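Home Help Boards > Appliances and Gadgets

Can a robot arm tidy a living room yet?
Posted by skindar_91, Oct 29, 2022

Looking at a single fixed arm for light chores: opening a drawer, putting the remote away, clearing the top of a TV stand. Budget is not the issue. Is this doable without writing my own control code?

kernow_bench
Partly. Drawers are the easier half, provided the handle position is known and the arm can limit its pull force. Loose objects are harder. Our drawer routine completed 941 of 1000 pulls on one cabinet, then needed new settings for a second one with a stiffer runner. Expect to write some code.

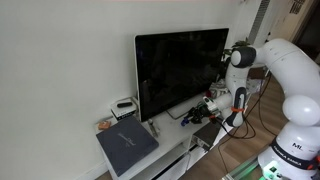

Does a fixed arm need to be bolted down to open a drawer?
It needs a base that won't shift under the pull. A heavy stand or a clamped plate is enough for a light drawer, but a stiff one calls for bolts.

Asley
no. get a robot vacuum and a basket. mine was set up in 9 minutes

skindar_91
Thanks, kernow_bench. Same handle on all my drawers, so I will start there and leave the remote for February.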